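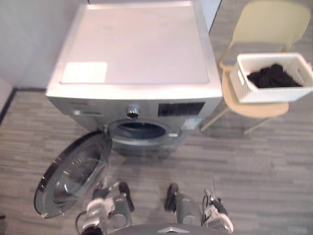

How often should an adult cat on long-term thyroid tablets have its blood pressure checked?
At every thyroid blood test, and again two weeks after any change of dose.

The question was put in writing before the meeting by a client of the Hundale branch. The answer was agreed under item 4 and will go on the practice website.

UVGATE VETERINARY GROUP
Minutes of the clinical standards meeting, December
Held in the upstairs room, Hundale branch, 13:15 to 14:50

Present: four vets, two registered nurses, the practice manager, the reception lead. The Marchal branch joined by telephone.
Apologies: one vet (on call), one nurse (leave).

1. Minutes of the previous meeting
Accepted with one correction. Under item 6, "monthly" should read "every three months". The wrong interval had not been copied into the handbook.

2. Matters arising
2.1 The second blood pressure monitor has been returned from calibration. Certificate filed. The small cuff has been replaced.
2.2 The fridge log at Marchal had gaps on two weekends. A data logger with an alarm has been fitted and the paper log will continue until the end of the quarter.
2.3 The leaflet on giving tablets to cats is still in draft. Carried over.

3. Audit of older cats on thyroid treatment
3.1 The audit covered 133 cats aged ten or over with a current prescription for thyroid tablets or liquid, both branches combined.
3.2 Of these, 61 had a blood pressure reading recorded in the past six months. A further 22 had a reading that was older than six months. The remainder had no reading on the system.
3.3 Marchal noted that some readings had been typed into the free text notes and would not have been picked up by the search. Agreed that the true figure is likely to be higher, but that a reading which cannot be found by search is of limited use to the next vet.
3.4 Weight had been recorded at nearly all visits. Body condition score was often missing.
3.5 Kidney values were present wherever a full blood panel had been run. Where only the thyroid level had been requested, no kidney values were available. One vet asked whether the thyroid-only test should be withdrawn from the price list. Not agreed. It remains useful for a recheck shortly after a dose change, and its removal would raise costs for owners who already attend often.

4. Blood pressure: interval and method
4.1 Agreed interval: at every thyroid blood test, and two weeks after any change of dose. Cats already on treatment for high blood pressure to follow their own plan if this is more frequent.
4.2 Agreed method: cat to rest in the quiet room for ten minutes in its own carrier. Owner may stay. Same limb and same cuff size at each visit, both to be recorded. First reading discarded, then five readings taken and averaged.
4.3 Readings to be taken before blood sampling and before the temperature is taken.
4.4 A raised average in a cat with no eye changes to be repeated on another day before treatment is started. Where there are changes at the back of the eye, the vet should treat on the same day.
4.5 Nurses asked for longer appointments. The present slot does not allow for the rest period. Slot to be extended and reviewed in three months. Reception to book these on Friday mornings where possible, when fewer dogs are in the waiting room.

5. Prescription intervals
5.1 Stable cats may be supplied with up to 90 days of medication. Cats within three months of diagnosis, or of a dose change, to be supplied with 30 days at a time.
5.2 The Zakari reminder software sends a prompt when the supply is due to run out. It does not send a prompt for the blood test. The practice manager has asked the supplier whether a second prompt can be added without a separate text charge. Reply awaited.
5.3 Reception reported that owners often ring on the day the tablets run out. Two working days' notice to be printed on the label. Tablets must not be refused outright to a cat that would otherwise miss doses - a short supply may be given after a vet has looked at the record.
5.4 Split tablets: owners to be told again that coated tablets must not be cut or crushed. Pregnant members of the household should wear gloves when handling tablets or used litter.

6. Diet
6.1 Low-iodine diet was discussed as an option for cats that cannot be given tablets or liquid. It works only if nothing else is eaten, and is unsuitable for cats that hunt or are fed by neighbours. No change to present advice.
6.2 The appetite of a newly treated cat usually falls. Owners should be warned of this at the first supply. Refusal of food for a full day, repeated vomiting or scratching at the face should be reported by telephone at once and the medication stopped until a vet has given advice.

7. Any other business
7.1 The scales at Marchal read differently from those at Hundale. Both to be checked with the test weight.
7.2 Spare carriers for loan: stock is low. Two more to be ordered.

Actions
Blood pressure protocol to be written up and placed in the handbook - lead nurse, Hundale.
Readings in free text at Marchal to be moved to the correct field - Marchal nursing team.
Label wording to be changed - reception lead.
Reply from Zakari to be chased - practice manager.
Tablet leaflet to be finished - duty vet, Marchal.
Audit to be repeated in six months using the same search.

Next meeting: March, 13:15, Marchal branch.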